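Teaching a Robot to Fold: A Record of the Home Demonstration Work
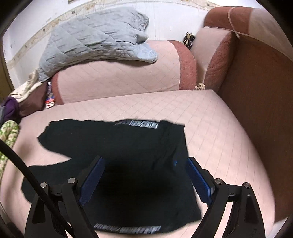

Drustport, December 22, 2023

Ffion Meredith joined the Ristamus project in March as a demonstrator, having previously worked in textile care and garment inspection. The following is her personal account of the demonstration work carried out in private homes, published on her own pages with the agreement of the project lead, Bohumila Malý.

The purpose of the Ristamus project is to provide a robot with demonstrations of ordinary household tasks, performed by people with a hand-held gripper. My own assignment has been garments, and principally trousers and shorts. The robot arm itself remains at the Gondeck workshop. I have seen it run on two occasions. The greater part of my duties takes place on other people's sofas.

Sofas were added to the schedule at the request of Paora Hoani, who is responsible for the training side. The earlier demonstrations had all been recorded on a flat white table, and the resulting policy performed acceptably on a flat white table. A quilted seat presents different conditions. The stitching gives the surface a slight relief, the cushion yields when the fingers press down, and a fingertip that travels too low will take hold of the upholstery together with the cloth. I was asked to work on such seats as they are found in the home, with the blankets and cushions left where the household keeps them.

Black garments have required particular attention. On a pale pink seat the outline of a pair of black trousers or long shorts is very plain, and the notch between the legs can be located without difficulty. Within the outline there is very little to go by. Creases are faint and the middle of the cloth shows almost nothing. Where a garment carries a printed strip along its side, I have found it a useful guide to the direction of the leg, and Mr. Hoani has asked that such garments be kept in the rotation.

The procedure I follow is as follows. The garment is laid flat with both legs apart. The fingers are opened wide before the approach and are brought in low, at a steady speed. The hem of one leg is taken and carried across to the other leg, the edges are matched, and the cloth is released before the hand is raised. The waist is then brought toward the hems. If a grip is missed, the demonstration continues and the second attempt is kept in the recording. I was at first inclined to discard these. Kane Katene, who reviews the recordings, advised against it, on the grounds that the robot will also miss and must have some means of learning to recover.

A session consists of 68 demonstrations, with a rest after every 10. I had considered the rests excessive until I went without them. My wrist tired, my approach became shallow, and Mr. Katene was able to identify the point in the recordings at which this occurred. The rests have been observed since that time.

For comparison, I also completed five sessions by remote control at the Gondeck workshop under the supervision of Nikau Tuhiwai. In that arrangement the operator moves a pair of handles and the arm follows. It is slower work. The sense of the cloth is lost almost entirely, and I found myself watching the hem with far more care than I do when holding the gripper. Mr. Tuhiwai considers remote control the better method for heavy items such as towels and bedding. For light garments I continue to prefer the gripper, although I recognize that I have had more practice with it.

Sofa sessions will continue in the new year in homes in Drustport and Solanki. Long sleeves are to be introduced once the work on trousers has been reviewed. Readers who wrote to me concerning fitted sheets are advised that these are not presently on the schedule.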